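Folding T-shirts again

Sunday, and the dresser has been rehung. The top drawer came off its runner in July and I put up with it until this week. With the drawer back I had no excuse for the shirts, which had been living in a pile on the chair in the bedroom since we moved to Vitville.

I used to stack them flat in wide squares, the way my mother did. It works on a shelf. In a drawer you end up lifting the whole stack to get at the one on the bottom, and by Thursday it's a heap. So I've gone over to narrow folds that go in on edge. Sides in first, sleeves back over the chest, then up from the hem until it's the height of the drawer.

The sleeves are where mine go wrong. If the sleeve isn't flat before the next fold, it makes a lump across the chest and the finished shirt leans. The pale green one is soft and it does this every time. The bottom half comes out fine, with one long fold down the side and a straight hem, and the top half stays creased. 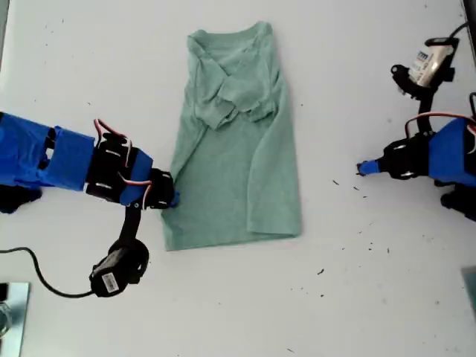
What I do now

Lay the shirt on a table. I tried the bed for a while and gave up on it, the mattress gives and the fabric moves with it. A plain hard top is best.

Smooth it from the collar down before folding anything. Most of the wrinkles I used to blame on the dryer were ones I was folding in myself.

Bring one side in to about the middle of the shoulder, turn the sleeve back on itself so it runs down along the fold, and press it with the side of your hand. Same on the other side. You want a long strip with the collar at the top.

Then hem to collar, once, and in half or in thirds from there. My drawer is shallow, so thirds. Jessie Baird has deep drawers and does halves, and hers stand up without any trouble.

Thick shirts are easier than thin ones. The heavy gray ones I bought for painting hold whatever shape you give them. Thin heathered cotton wants to slide, and if you pull at it you stretch the edge and the strip comes out crooked. Take a small pinch near the edge, keep the rest of the shirt down on the table, and move it less than you think you need to.

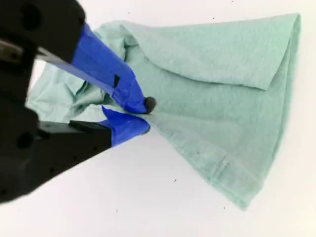

Pallavi Rathore wrote to say that she skips the strip altogether and rolls everything from the hem up, and that her shirts come out with fewer lines across the front. I rolled for a year in the old apartment and my problem was that the rolls opened up whenever I took one out. She says the drawer has to be full for it to work, so maybe mine wasn't.

I did the two piles from the chair on Friday night and the rest this morning. Long sleeves are still hanging, I haven't found a fold for those that I like. The sleeves end up crossed over the back and the whole thing is too thick for the drawer. If you have one that works, leave it in the comments.

Two shirts went in the rag bag. The collar on one was gone and the other was a Girenow shirt from a giveaway that never fit anyone here.

Next is the sock drawer, and after that the closet shelf, where the sweaters are.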